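Research > Robotics Lab > Technical Papers > Bin Picking

Print | E-mail

Reading time: 5 min

4. Comparing two grippers on a mixed bin

Soudabeh Shokri, Parviz Mohammadi, Afshin Ranjbar

4.1 Why we ran the comparison

The results in Section 3 came from a single gripper, and every reader of our first draft asked the same fair question: how much of the success rate belongs to the grasp planner and how much to the hand? We were just as curious, and the arm was already calibrated, so we set up a head-to-head test. It turned into the part of the project we enjoyed most.

The first hand is the Prondar, a parallel gripper with straight metal fingers. It is stiff, quick to close and very easy to model. The second is the Brollow, which closes on the same stroke but carries a passive joint in each finger, so that the fingertip can give a little when it meets the floor or wall of the bin. Both bolt to the same flange plate, and both were driven by the same controller with the same force limit. Swapping them takes a few minutes, plus a new tool center point.

4.2 Objects and bin

Bin-picking studies often use boxes and cans, and we wanted shapes that would give each hand real trouble. Our set mixes rigid blocks with thin, hooked, hollow and see-through items. Long handles matter a great deal, as they let an object lean on a wall and shift when something beside it is pulled. Clear plastic matters for a different reason: the depth camera returns very little from it, and the planner has to work from whatever edges and opaque parts it can find.

The bin is clamped down for all trials. In early tests it was not, and a finger that caught the rim could push it far enough to spoil the camera-to-bin transform. Zohreh Yazdani tracked that one down, and clamping it made more difference to our repeatability than any software change we tried that month.

4.3 Procedure

Each hand made 59 attempts. Before each run the objects were tipped in from a tray and left as they fell. The planner proposed candidate grasps, ranked them, and sent the best one to the arm. An attempt counted as a success if the object left the bin and stayed in the fingers until the arm reached the drop point. We allowed no retries on the same candidate. Attempts stopped by the force limit counted as failures, even when the object was touched.

Cable routing needs a word, since it limited the wrist angles we could use. The hose and signal lines are carried along the outside of the forearm and loop around the wrist joint with enough slack for a full turn of the tool. That slack is welcome up high and a nuisance down in the bin, where a low loop can brush objects along the wall. We therefore penalized wrist poses that swung the loop toward the nearest wall, using the same penalty for both hands.

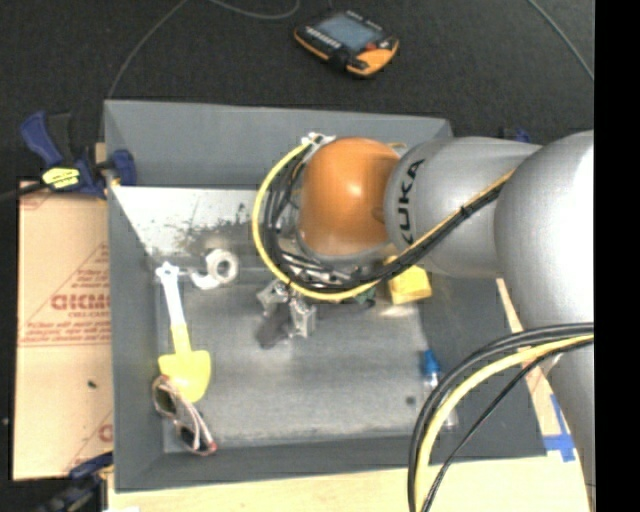 Figure 3. The KUKA arm working over the clamped bin during the gripper comparison.

4.4 Results

The Brollow succeeded in 55 of its attempts, and we were delighted with how it behaved close to the walls. When a fingertip met the floor early, the passive joint folded, the finger slid under the object and the grasp went ahead. The Prondar tripped the force limit in the same situation, and most of its failures were of exactly this kind. Out in the middle of the bin we could see no difference worth reporting between the hands.

The stiff hand has its own strengths. It held blocks more squarely, with less rotation on the way to the drop point, and for a task that ends in careful placement we would still choose it. The Brollow let 2 objects swing in the grasp badly enough that we would not have trusted it to set them down.

Transparent items were hard for both. Here the hand hardly matters if the planner aims at empty space, and we plan to test a second camera angle in April with Parisa Azimi, whose Clindomix segmentation code already copes with bottles far better than ours does.

4.5 Limits

The force limit was tuned on the Prondar and then kept fixed, which may have favored it slightly. We used one bin depth only. A deeper bin would bring the wrist loop into play much sooner, and the ranking penalty described in 4.3 would need another look before the test is repeated.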